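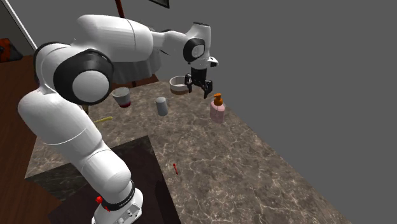
## Plultstead Community Kitchen: progress to 2018-02-20

We have had a wonderful winter! The Haddad grant paid for five evening cooking courses, and some 200 people have joined at least one class since October. Amra Ionescu's bread course filled up first, and we've added a second group for the people on her waiting list.

Spending is on track. The only line running over is flour – Amra's bakers get through a lot of it – and savings on printing cover the difference.

## Coming up

- Radka Hoxha starts her soup and stew course, with 10 places held for new parents.
- Spyros Grgić is collecting family recipes for the Prurska street booklet. He has 30 so far, and the pickles alone could fill a chapter.
- We still need your approval to move the unspent travel money into ingredients.

Teodora Halilović will send the receipts separately.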